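Kustlow kitchenware open day, August

The leaflet promised 3000 pieces on show and "factory prices all day". I paid 3 pounds to park and went in expecting the usual.

The tour of the Gretater works lasted 50 minutes, most of it in a corridor. We saw one press running behind glass, too far off to make out what it was pressing. Our guide said the site turns out 800 pans a shift. I asked how long a shift was and got told there'd be time for questions later. There wasn't.

Lunch was a cheese roll. The Brivus stand had a queue for free tea towels, so I skipped it.

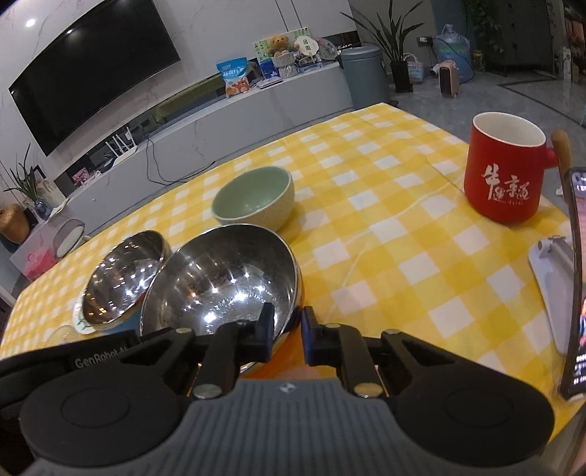 Prices in the Ekwueme hall were my real reason for going, and I'm not convinced. A set of pans marked as half price was the same money in town last month. Bowls and plates were put out together, polished steel next to a pale green ceramic one and a white plate with a green leaf pattern, and I'd have bought that plate if anyone could have told me whether it was sold singly. Two people went off to ask. I gave it until three o'clock and drove home with a colander.

Parking is cheaper behind the station, if you do go.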